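Assunto: Re: [condomínio-lista] Contadores de água individuais e a fatura de setembro

Boa tarde a todos,

Respondo por baixo do texto citado, porque há pontos diferentes e prefiro não os misturar.

> Na última fatura a parte comum subiu outra vez. Pagamos todos por permilagem e há casas vazias meio ano. Proponho que se peça orçamento para contadores individuais e que se deixe de dividir a conta pelo método atual. Quem gasta paga. Se a Dimitriou já fez isto no Bokthorpe, pode fazer aqui.

Concordo com o princípio. Tenho dúvidas quanto à ordem das coisas.

Fui ver as faturas que tenho guardadas. A de setembro foi de 1116 euros para o prédio inteiro, quando a anterior tinha sido de 940. Ninguém encheu piscina e a rega esteve desligada parte do mês por causa da obra no muro. Uma diferença destas tanto pode vir do consumo das casas como de uma fuga na coluna ou no ramal da garagem. Se for fuga, os contadores individuais não a resolvem: a soma das casas fica abaixo do contador geral e a diferença continua a ser dividida por todos.

> O contador geral fica na caixa da entrada e qualquer pessoa o pode ler.

Pode, mas a tampa está empenada e a humidade por baixo do vidro tapa os dois últimos algarismos. Consegui ler com uma lanterna de lado. Sugiro que se faça uma leitura à noite, depois da meia-noite, e outra antes das seis da manhã, em dois dias diferentes. Se o ponteiro pequeno andar sempre ao mesmo ritmo durante a madrugada, há água a correr em algum lado. Ofereço-me para uma das noites. Para a outra era bom alguém do bloco de trás, que tem acesso à torneira de corte da garagem e pode repetir a leitura com ela fechada.

Entretanto, cada um pode ver a sua casa. O mais comum é o autoclismo. Deitem umas gotas de corante alimentar no depósito e não descarreguem durante meia hora; se a água da sanita aparecer com cor, a borracha está gasta. Na minha casa estava. A peça custou pouco e troquei-a sem chamar ninguém. Vejam também a válvula de segurança do termoacumulador, que costuma pingar para dentro do esgoto sem se dar por isso.

Quanto à cozinha, fiz durante uma semana a experiência de medir a água que gastava a lavar a loiça e os legumes, com um balde no lava-loiça. Deixei de lavar tudo com a torneira aberta e passei a juntar as coisas da preparação para lavar de uma vez, no fim.

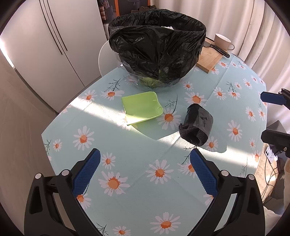 *A tábua de corte verde, das flexíveis, na mesa da toalha às margaridas.*

Não tenho números muito rigorosos do balde, porque houve dias em que me esqueci de o despejar e outros em que comi fora. Fiquei com a ideia de que a torneira aberta pesa mais do que eu pensava e de que o duche continua a pesar mais do que a cozinha toda. Não serve para a ata, mas fica aqui dito.

> Os contadores pagam-se a si próprios num ano.

Não vejo como. O único valor que temos é o que a Dimitriou deu de boca no verão: roughly não conta como orçamento, e eu também não o ponho por escrito. O que me disseram no Bokthorpe foi que pagaram 150 euros por fração, só pela montagem, e que lá a tubagem entra em cada casa por um único ponto. No nosso prédio não é assim. As frações do lado nascente têm duas entradas, uma para a cozinha e outra para a casa de banho, e precisariam de dois contadores ou de obra para juntar os ramais. Isto tem de vir discriminado na proposta, senão comparamos coisas diferentes.

Há ainda a questão de quem lê e quem faz as contas. Se os contadores forem nossos e não da companhia, a fatura continua a chegar uma só, em nome do condomínio, e alguém tem de fazer a divisão todos os meses. No Tridthorpe entregaram isso à administração e passaram a pagar uma taxa por leitura. Convém perguntar à Lakdale se o faz dentro do contrato que já temos ou se cobra à parte.

O que proponho, por esta ordem:

1. Leituras de madrugada ao contador geral, em duas noites, com os valores enviados para esta lista.
2. Cada casa verifica o autoclismo e a válvula do termoacumulador.
3. Se as leituras indicarem fuga, chama-se primeiro quem a localize.
4. Pedido de orçamento por escrito à Dimitriou e a pelo menos mais uma empresa, com a visita feita às frações do lado nascente.
5. Pergunta à Lakdale sobre as leituras e a divisão da conta.

Sobre as casas vazias: percebo a queixa, mas a tarifa fixa do contador geral existe com ou sem gente em casa, e essa parte deve continuar a ser paga por todos. Só o consumo faz sentido separar. Se houver acordo nisto, a proposta fica mais simples de votar.

Quem quiser as cópias das faturas antigas que me escreva diretamente, para não encher a lista de anexos. Faltam-me as duas do início da obra do muro. Se alguém as tiver, agradeço.

Cumprimentos,
3.º esquerdo, bloco da frente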